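Long tapered fingers vs. stock parallel pads on woven stuff
Grippers and End Effectors > Show your setup

torquewrench_tam
Joined: May 2017
Posts: 162

OK so I finally got to spend real time with the Sadora long fingers and I have been wanting to write this up all week! Background for anyone who missed my earlier thread: we've been running the stock Plokwood pads on everything since May. They're good pads. Square, grippy, dead simple to swap. They do boxes and bottles all day long. But we keep getting asked about containers, and woven containers are where the pads started to annoy me. You come down over a braided rim, close, and the pad lands on the high spots of the twist. Sometimes it holds. Sometimes the basket swings like a bell.

The long fingers taper down to a point, so you can get one inside the rim and one outside without needing much clearance at the wall. Bolted them on, redid the tool offset, and started with the orange basket because it has the fattest rim of anything we own.
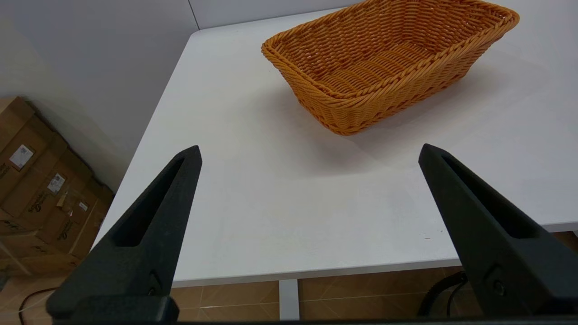

Wrist cam, fingers open, orange basket on the white table.

What I like about this view is how much table you still get between the fingers. With the pads on, the wrist camera was mostly looking at pads. Now I can line up on a corner or a long side and see the rim the whole way down.

Numbers so far, same arm, same Harries controller, same closing force: 130 tries with each set. The pads dropped or slipped 41 times, the long fingers 17. I know that isn't a paper. I was still grinning at my desk.

gantryfan88
Posts: 1,701

Nice work, and I like that you kept the force the same. But did you redo the approach height for the new fingers or only the tool offset? A pointed tip wants to go deeper than a flat pad. If you kept the old depth you may be grabbing with the last bit of the taper, and you could be selling the long ones short.

torquewrench_tam

Only the offset! Good catch. I'll rerun a batch deeper. I was nervous about poking the floor of the basket, to be honest with you.

mildly_calibrated

I'm going to be the grump. Long fingers flex. Every set I've tried was lovely for a month and then the tips stopped meeting. Short stiff pads plus a better grasp point would get you most of the same gain, and you wouldn't have to touch the camera alignment. Pick the corner instead of the long side. Corners are stiffer on woven stuff and the basket can't rotate as easily.

torquewrench_tam

Flex is a fair worry and I don't have a month on these yet. I did try corners with the pads though, and that's where a lot of my slips came from. The pads are too wide to sit on a curve, so you get contact at one edge and air at the other.

gantryfan88
Posts: 1,701

mildly, what were yours made of? I've had printed ones go soft on me and machined ones that outlived the arm.

mildly_calibrated

Printed, all of them. OK, point taken. Still think people reach for new hardware too early.

torquewrench_tam

No argument there, I do love new hardware :)

Next part. I wanted to know if the fingers or the basket deserved the credit, so I put the dark brown one next to the orange one and moved over to the head camera. The brown one is a different animal. It's longer and narrower, the walls are higher, and the weave is open, with gaps you can see the table through. I thought the gaps would be trouble for the fingers (tip goes through a hole, basket comes up crooked, everybody sad). What gave me more grief was the vision side. The orange one segments clean on a white table pretty much every time. The brown one has great contrast, but the model kept breaking the far wall into pieces because of all the white showing through. I swapped the default segmenter for the Falla one and the pieces mostly joined up.

I also set them close together on purpose, with just a strip of table between the two, to find out whether the outside finger would fit down there. With the pads I wouldn't even try it.

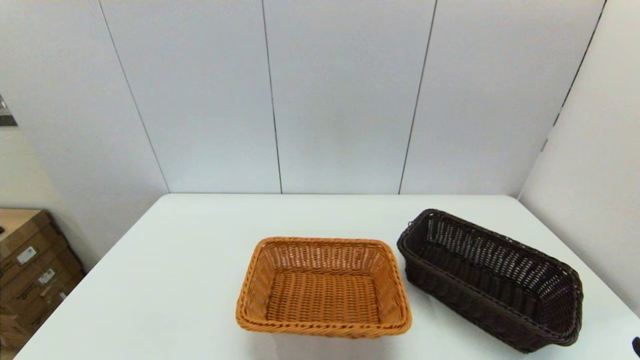 Kagiso Motaung
Gaps that narrow are where I'd stop trusting a head camera and let the wrist one take over for the last stretch. We tried it both ways on crates. From up high the depth between two rims comes back as mush, and the planner decides there's either no gap or a huge one. Switching cameras at a fixed height above the table fixed more for us than any change of finger did. Can your Harries box take both streams at once, or do you have to hand over?

torquewrench_tam

It takes both, but the frame rate drops enough that I hand over. Right now the switch is at a height I picked by feel. How did you choose yours?

Kagiso Motaung
Started high and came down in steps until the far rim left the wrist view, then backed off one step. It took an afternoon. You'll need a different height for the tall basket, so don't hard-code it like we did.

mildly_calibrated

See, this is my point from before. Camera handover first, then fingers. You've changed the fingers and the segmenter in the same week and now you can't say which one helped on the brown basket.

torquewrench_tam

For the brown one, guilty. The orange runs were all on the default segmenter, so those stand. I'll go back and do brown with pads and Falla, then brown with long fingers and Falla, same spots on the table.

gantryfan88
Posts: 1,701

Do 3 positions at least, and turn the basket between them. If it's always at the same angle you're measuring one grasp over and over.

torquewrench_tam

Will do. Rim-parallel, diagonal, and the one where the short end faces the arm, which I've been avoiding.

padlock_pete

Do the tips mark the weave at all? We handle customer items and I can't send anything back with dents in it.

torquewrench_tam

Nothing I could find on the orange rim, and I went over it with my thumbnail. I haven't checked the brown one closely. I'll look before the next batch so there's a before and after.

Edit, 19 Dec 2019: deeper approach is in, gantryfan was right about the taper. Orange is holding better on the long side, corners about the same. Brown runs start after I sort out the handover height.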